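We use cookies to improve your visit. Accept | Manage

New rules for hand-held gripper work at Pradari start in October. Four pages, down from 100. Main points — cables off the walkways, marker cubes checked before each run, six tasks max per shift. 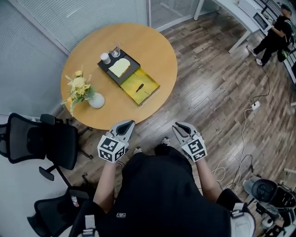
Krisztina Boros called the shift limit overdue but wants the cable rule in writing for visitors to.

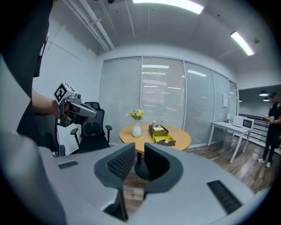

Sites get a month to comply. Gutatville goes first — Vodidia after that.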